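2022-01-29 – folding bench, T-shirts

Carried on with the square fold at the white table. Same method as the last entry: sides in, sleeves back over, then bottom to collar in halves. 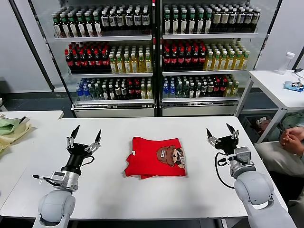 Plosska asked whether we care about the edges at all or only about the footprint, as a bundle can measure square on top and still have its layers stepped underneath. Fair point. The sheet has only one box for "square", so I have split it into two: outline, and layers. The red one with the bear goes down as good on outline, fair on layers (left side and bottom are the uneven ones). Past entries stay as they are, I am not going back through 276 lines to re-mark them.

Print position. On the red shirt the bear ends up on the upper right of the bundle, face and cap both showing. For the Widside order they want the print on top, and they have not said centred, so this would pass. To get it centred the first side fold has to come in further than the second, and then the bundle is thicker on one side. Tried it on a plain grey shirt from the box and did not like it. Leave unless they ask.

Neck tag: should be tucked. A bit of white tag still shows at the top left on the red one. Small thing, but Lévesque sent back a batch for this in April and I would like to avoid a repeat. Add a line to the instruction card: run a thumb under the collar before the last fold.

Card stock for the inserts: the 70 pack from Anov is finished. The new ones are stiffer and do not bend when the shirt is folded round them, but they leave a line across the front on thinner cotton. Keep them for the heavy shirts. Order number on the box is 3050, copied here as the label is peeling.

Shirts still to do from the mixed box: 21, mostly children's sizes. The small ones will need a narrower fold or they come out as a strip – try thirds on the sides and a single fold up, then compare with the adult bundles for stacking height.

Table wiped down before starting. The white top marks easily, so dark shirts first next time and the pale ones after another wipe.

To do:
New column on the sheet (outline / layers)
Thumb under collar, add to card
Ask Widside about centred prints
Narrow fold for children's sizes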